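Chapter 4
Learning from Hand-Held Demonstrations

In Chapter 3 the demonstrations came from teleoperation. An operator sat at a console, moved a leader arm, and the robot copied the motion while its joint angles were logged. The data were clean, but they could only be collected where the robot was. This chapter takes up a second method, in which a person carries the gripper itself and no arm is present during recording.

The idea is simple. If the tool held by the person has the same fingers and the same camera view as the tool later fixed to the arm, then a policy trained on one should run on the other. What has to be recovered is the path of the tool through space and the opening of the fingers at each moment. The first comes from the video, combined with motion sensor readings. The second can be read from markers that move with the fingers. 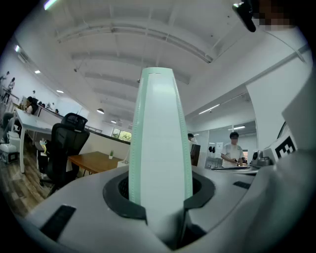

Most of the work lies in what happens after recording. A wide-angle lens bends straight lines, so the camera must be calibrated before any position can be trusted. Tracking depends on fixed features in the room, and it fails when the lens faces a blank wall or when too much of the view is moving. Recordings with failed tracking have to be found and removed.

The running example in this chapter is the Pranach data set, collected with the Drodeo gripper. It began with 3000 recordings of ordinary table tasks. After filtering, 1490 were kept. That loss is large, and Section 4.3 looks at where it came from. Many of the rejected recordings began with the tool already moving, which left the tracker without a stable starting point. A change to the collection instructions fixed most of this in the second round, in May.

Section 4.1 covers calibration. Section 4.2 covers tracking and the measurement of finger opening. Section 4.4 trains a policy on the filtered set and tests it on a Bélanger arm, with about 40 trials per task. Readers who skipped the material on coordinate frames in Chapter 2 should go back to it now, as the notation is used from the first page of Section 4.1.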